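Skakirville Residents' Forum
Household and Home > Kitchen and Dining
Topic: Request for guidance on the care of coated tablecloths in the shared dining room

ShaohuaGu
Posted 20 Sep 2023
Good morning. The residents' association is revising the housekeeping sheet for the shared dining room before October. The present wording states that table coverings are to be laundered weekly at high temperature. Several members have reported that the coated cloths become stiff after repeated washing. Please state your experience with coated and uncoated cloths, and indicate whether the weekly requirement should remain.

T_Bjarnason
The weekly requirement should be withdrawn for coated cloths. A coated cloth should be wiped with a damp sponge and mild dish soap after each meal, then dried with a towel. Machine washing weakens the bond between the coating and the backing, and the folds crack first. Uncoated cotton may continue to be laundered as before.

yeom.b
I respectfully disagree with the previous post. Wiping does not remove grease that has settled along the hem, and the underside is never cleaned at all. Our floor has machine washed its coated cloths on the cold cycle for 7 months, without spin, and they remain serviceable. The fault lies with the temperature stated on the sheet.

T_Bjarnason
Cold washing is less harmful, and I accept that point. The manufacturer's label should nevertheless take precedence. Many labels prohibit machine washing entirely.

BChantharasri
May I raise the matter of storage. Cloths in the Rotich Street building are folded into quarters and stacked in the cabinet under the window. The creases become permanent by winter. I would recommend rolling each cloth around a cardboard tube – the fabric store on Suvero Avenue gives them away on request.

yeom.b
Supported. Rolling should be included in the revised sheet.

ShaohuaGu
Thank you. Rolling will be included. The question of patterned cloths has also been raised, as some members consider plain white more suitable for a common room. A checked cloth with stars is one such pattern.
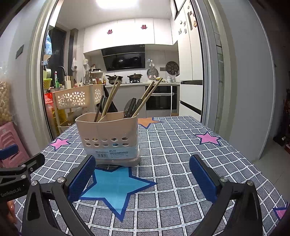

Yaqin Zeng considers that plain white should not be adopted under any circumstances, as tea and turmeric marks remain visible on it after a single meal and residents will then ask for replacements. Her floor requested 6 replacements last year, all of them white.

BChantharasri
I concur as to stains. A pattern does, however, conceal crumbs, and the person wiping the table may overlook them.

T_Bjarnason
That is a question of diligence and need not determine the purchase.

ShaohuaGu
The draft will read as follows. Coated cloths: wipe after each meal, machine wash only where the label permits, cold cycle, no spin. Uncoated cloths: launder weekly. All cloths: store rolled. The choice of pattern is left to each floor.

yeom.b
Please add that the underside is to be wiped once a week. With that addition I have no further objection.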